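### 4.2 Slip on the clear rods

We lost more runs to slip than to anything else, and I'll admit I blamed the wrong part first. Out of 50 grasps on the Skadico cube, 3 ended with the rod sliding through the closed pads (Figure 2). My money was on the linkage. I was wrong!

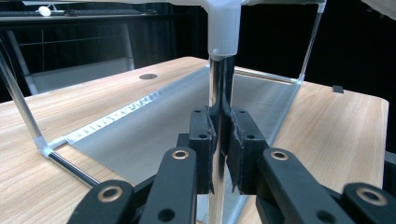 **Figure 2.** Gripper closed on a transparent rod, just under a white joint. The pad faces are worn.

### 4.3 What we changed

We swapped both pads, dropped the closing speed and reran the 3 bad grasps. 2 held. The other one slipped again, and I still can't say why.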